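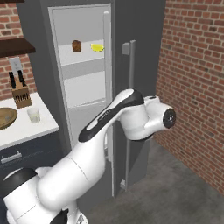

Eluned Gape told me after the last version of this talk that I'd spent 40 minutes on sourdough and never once said what to do with a starter you've neglected. She was right, so tonight we begin with neglect.

(Wait for people to sit. Pass the two jars around, lids on, please.)

My own starter lives at the back of the fridge, behind the mustard, and there are months when I don't give it a thought. Last April I went to see my sister in Esstead, stayed far longer than I meant to, and came home to a jar with an inch of gray liquid on top. That liquid is hooch. Pour it off or stir it in, whichever you like – I stir, because I enjoy a sour loaf. Pink or orange streaks are another matter, and so is fuzz. Throw that one out, jar and all if you're nervous like me.

To wake it up: one spoonful of the old starter, equal weights of flour and warm water, and then leave it alone till tomorrow. Do the same again for three or four days. It may sulk on day two. Mine always does, bless it.

(Show the rye loaf here. 800 grams of dough, baked in the old lidded pot.)

If someone asks about whole wheat, say yes, gladly, and mention that it drinks more water.

Slices and butter are on the side table. Orathai Nuchit has the handout with the feeding times.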